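Miltgate says relaxed dress code made staff happier. The numbers are thin

2021-10-29

Miltgate is calling its relaxed dress code a success and wants other employers in town to copy it. The company dropped its collared-shirt rule in February for everyone who doesn't meet customers in person, and a report released this week says staff are happier, more focused and less likely to quit.

Those are big claims to hang on a T-shirt. A closer read of the report suggests they should come with a few warnings.

The survey behind it went to 590 employees. It got 205 replies. The report calls this "a strong response," but it leaves out who answered and who didn't, and people who like a change have a good reason to fill in a form that asks if they like it. The questions weren't printed in full either. One that was reads, "How much has the freedom to dress comfortably improved your working day?" There was no box for "it hasn't."
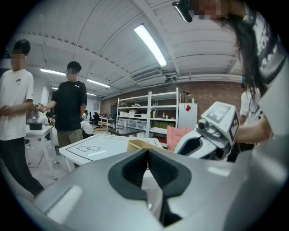

The claim about people staying in their jobs is weaker still. Miltgate compared the six months after the change with the six months before it. Pay went up in the same stretch, and so did the number of days people could work from home. Any of the three could have kept someone from leaving. The report mentions the raise in a footnote and the home days not at all.

Gerrit Matlala, who wrote the report, said the company never meant it as a scientific study.

"We asked people how they felt and they told us," Matlala said. "I don't think you need a lab coat to see that folks would rather not iron a shirt at six in the morning."

Fair enough. But the front page of the report uses the word "proven" twice, and the press release uses it again in the headline. Asked about that, Matlala said the wording had come from Du Plessis, the outside firm hired to help with the rollout. Du Plessis sells dress code advice to employers. It did not return two calls.

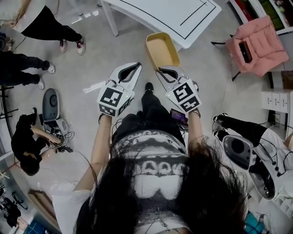 Black and white patterned top, black pants: casual clothes for the working day.

Some of the savings figures deserve a second look too. The report says the average worker will spend $100 less a year on clothes. That number comes from one survey question asking people to guess. Several workers who spoke to this paper said they hadn't saved anything so far, as they already owned the shirts. One had gone out and bought new jeans to fit in, which she put down as a loss.

It's also hard to tell how much has changed. The warehouse crew never had a collar rule. Neither did the night desk. For them the new policy is the old policy with a nicer cover sheet, yet their answers are counted in with everyone else's.
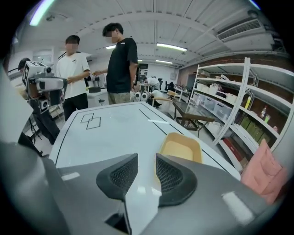 What the new rules say

The policy runs to four pages, a lot of paper for something sold as letting people wear what they want. Shorts are allowed, but only to the knee. Sandals are out. Hats need a manager's okay, with no word on what a manager should base it on. Slogans must be "in keeping with a respectful workplace," and the decision on what counts is left to each department head. Two neighboring departments could end up with two different rules, and workers say that has already happened with ball caps.
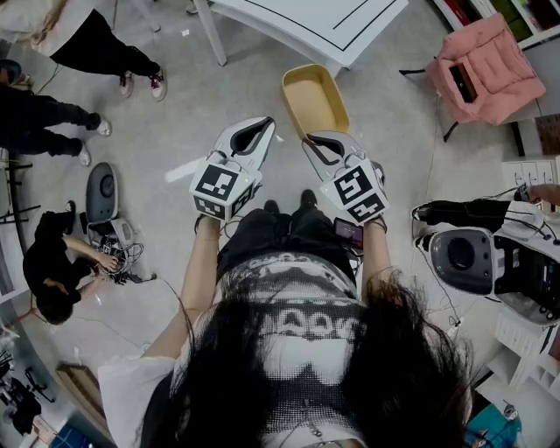
Printed shirts are where most of the confusion sits. An early draft banned lettering of any kind, and the final version allows it if the message "would not distract." By that test, most ordinary clothes are fine. Take the loose white T-shirt in the photo, with its black and gray graphic and a row of blocky lettering across the chest, worn over black pants and black shoes. The first draft would have sent its wearer home to change. The final one would probably let it through, depending on who was asked.

Jakia and Trosholm, two other local employers, have both been sent the report. Jakia said it was reading it and had no plans yet. Trosholm said it has never had a dress code and wasn't sure what it was being invited to drop.

Miltgate plans a second survey next February. Matlala said the full list of questions would be published this time, along with the replies broken down by department. He would not say if Du Plessis will be writing them.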